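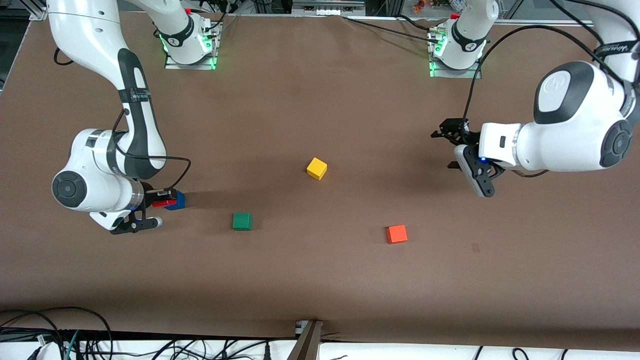 # Miseo Two-Arm Block Cell: Planning and Ordering

The Miseo cell is a tabletop station for two-arm pick, hand-off and placement work with small parts. It is sold by Chien as a set of line items, so a lab that already owns arms can order the table, frame and fixtures alone. Page revised 2022-08-10.

## What to budget for

| Line item | Quantity | Note |
|---|---|---|
| Arm with controller | 2 | Quoted separately from the table |
| Parallel-jaw gripper | 2 | Fingers are a wear part |
| Wrist depth camera and bracket | 2 | Bracket fits the Fistska flange only |
| Base plate | 2 | Drilled to order |
| Aluminum frame kit | 1 | Ships flat, 6 cartons |
| Block set | 1 | 16 cubes, mixed colors |
| Paper roll for work surface | 1 | Replace when marked or torn |

Power supplies for the cameras are included. Power strips, cable trays and the host computer are not. Most first orders leave out cable management and add it later at a higher freight cost — plan for it at the start.

## Space and layout

Allow 60 cm of clear floor behind the table for access to the controllers. Both arms mount along the far edge and reach over the work surface toward the operator side. Monitors can share the same bench, but keep their stands and adapters outside the swept area of the wrists.

Several cells can stand in one room. Check the supply circuit before ordering a second one.

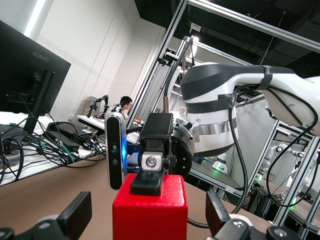
*Depth camera on its black bracket, between the gripper fingers. Other arms and frames stand farther back in the room.*

## Wrist camera bracket

The bracket is supplied with its center screw. Check the screw at installation and again after the first week of running. Route the camera cable along the arm with slack at each joint; a cable cut to exact length will pull at the connector when the wrist turns.

Sorkik brackets from the previous series do not fit. An adapter plate is listed under spare parts.

## Lead times

Frame kits and block sets ship from stock. Arms and grippers are built to order, with a standard lead time of 7 weeks. Orders placed after the start of November are scheduled into the following year. Calibration on site is a separate line and must be booked with the arms.
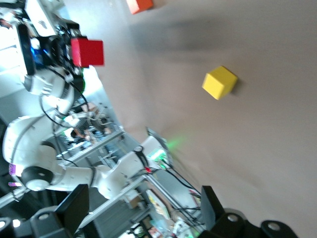 **Can the cell be ordered with one arm now and the second one later?**

Order the full-width table and both base plates at the start, then add the second arm, gripper and camera as a later line. Calibration is charged again when the second arm is fitted.

## Spare parts

- Gripper finger pair
- Bracket screw set
- Adapter plate, Sorkik to Miseo
- Replacement cubes, sold singly
- Paper roll

Quote the serial number on the frame label when ordering spares.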